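Burngate wooden block library opens its doors to families this March

A lending library of wooden building blocks, puzzles and stacking toys is to open at Burngate this March, giving families the chance to borrow big, generous sets for weeks at a time without having to buy them or find somewhere to keep them for ever.

The Raredby Block Library has grown out of a single cupboard and a great deal of goodwill. Over the past 7 months the team has been gathering, cleaning, sanding and sorting blocks handed in by households, playgroups and schools from right across the district, and there are now about 200 sets on the shelves, with more boxes still waiting to be opened in the back room.

Nazmiye Çınar, who set the library up, said she had been quite overwhelmed by how much people were willing to part with.

"We asked for a few odd blocks and we got carloads," she said. "People kept them in lofts for years because they couldn't bear to throw them out, and I quite understand that, I'm exactly the same. It's a lovely feeling to think of them being tipped out on a carpet again - and making a dreadful racket, I should think!"

Sets are sorted by shape and colour before they are boxed up, and the long rectangular blocks have proved the firm favourites with children who came along to the try-out mornings. They can be laid flat for roads and walls or stood on end for towers, and they lean against each other very nicely when a bridge or a tent is wanted.

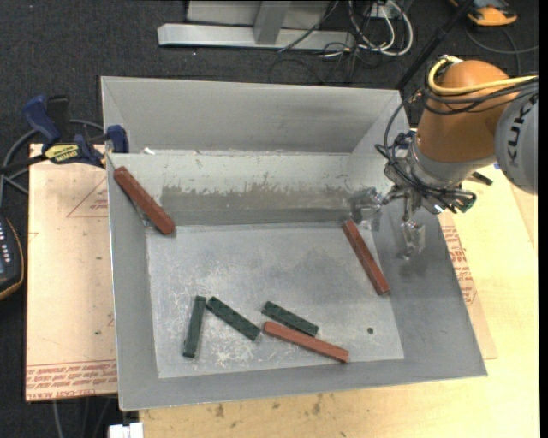
Long blocks in reddish-brown and dark green in one of the grey metal bins.

Borrowing will work much as it does with books. Each household may take up to six sets at once and keep them for 16 days, and anyone who would like a little longer need only ring or call in. There is no fine for a missing block, although the team would be very glad to have it back if it turns up under the sofa.

The shelving and the storage bins have been paid for by the Krajewska Fund, and the local joinery firm Hando has kindly offered to repair split or chipped pieces through the first year. Hando will also be cutting replacement blocks for sets that arrive a few short, so that even the most muddled old box has a good chance of going out again.

The library will be open from 10am until 2pm, with a play corner for younger children and a kettle on for whoever has brought them. Donations of clean wooden blocks, painted or plain, are still very welcome and can be left at the Burngate side entrance during opening hours.

Membership is free to all Raredby households, and forms are available at the front desk.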